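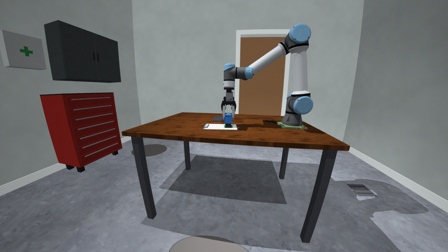 28 September 2022

Up too late again, writing this with cold tea. Standards day. Ginette Dufour wants the whole rule sheet for the arm done before the Prekadow people see it, and I've got half of it in my head and half on the back of an envelope.

Spent the morning in the sim. Stamp-sized jobs, that's what I call them, little blue thing, clipboard, sheet of paper. Looks like nothing. Then you try to write down what "done properly" means and it takes till lunch.

Ran the Grunel task file start to finish, then again with the speed capped. We had no cap at all in the old sheet!! Just "move at a sensible speed", my own words from March, I cringe. Sensible to who. So now it says 210 mm a second in free air and a lot slower near the table. Ginette wanted 108 for the near-table bit. I said fine. Didn't have a better number and she'd clearly thought about it.

Long argument about where "near the table" starts. She measures from the wood. I measure from whatever is on the wood, because the clipboard has a clip on it and a clip is exactly what a finger catches. Even a flat pad lying at the back counts. Wrote it my way in the end, she wants to sleep on it.

Second thing, letting go. Old rule: open gripper, lift. New rule: lower, stop, wait, open, wait, THEN lift. And lift straight, no sideways till the fingertips are above the top of the object. Morin never had that in theirs and I used to copy theirs for everything. Must stop doing that.

Also the shoulder. The arm's bolted down at the right end of the table and does all its work out towards the middle, so the elbow swings up high and the forearm goes across in front of the door. In the sim who cares, it's a painted wall. But the real room at Seketdale has a door in the same spot and I want a line in the sheet about people coming through it while the arm is live. Ginette says the door isn't the robot's business. I say it's the rule sheet's business. We were both a bit sharp. Had a biscuit after, ok again.

She had a go at me about the first-aid box too. It's on the model wall, green cross and all, and I'd put "first-aid box present" as ticked. She says you can't tick a box for a box that's only drawn. Fair. Changed it to "check on site". Went through the rest of the ticks after that and found another 2 the same, both mine.

Test log is up to 164 runs. Not all good ones. I'd been quietly leaving out the ones I stopped by hand and tonight I put them back in, with a note each. Feels worse, reads better. If a person hits stop there was a reason and the reason belongs in the log. That's going in as a rule aswell.

Rough copy of the sheet below so I dont lose the envelope.

1. Before anything moves: read the task name out loud, check the speed cap is on, check who has the stop button. One person has it. Say the name.

2. Clear the table of anything not in the task file. Anything that stays gets written down, with its height.

3. Come down over the paper straight, fingers pointing at the table, slow speed from the line we agreed (still arguing). Fingers either side of the object, no leaning on the clipboard.
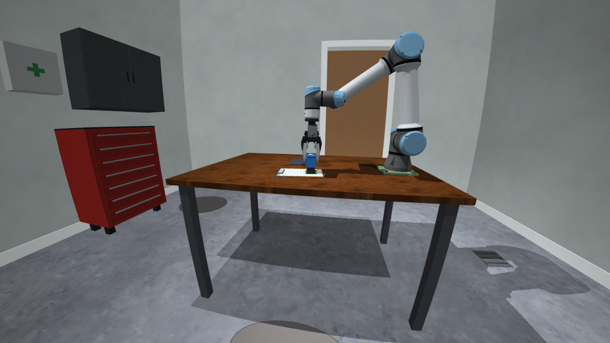

4. Stop before opening. Count of two. Open, count of two again, lift straight up.

5. If the object moves with the fingers on the way up, stop the run. Don't nudge it back, don't try again, log it.

6. Hand stops go in the log. All of them. Time, who, why, even if why is "didn't like the look of it".

7. Nothing passed in the sim counts as passed at Seketdale. First run on the real table is at half the cap, somebody at the button, door shut.

8. Changes to this sheet get initials and a date. No more crossing out in biro (me).

Need to ask Ginette if 2 and 3 want swapping. Also what happens with the paper, do we use a fresh sheet each run or does it stay clipped? Grunel's file doesn't say. Ring them in the morning.

Eyes gone. Forgot to take the bins out. Bed.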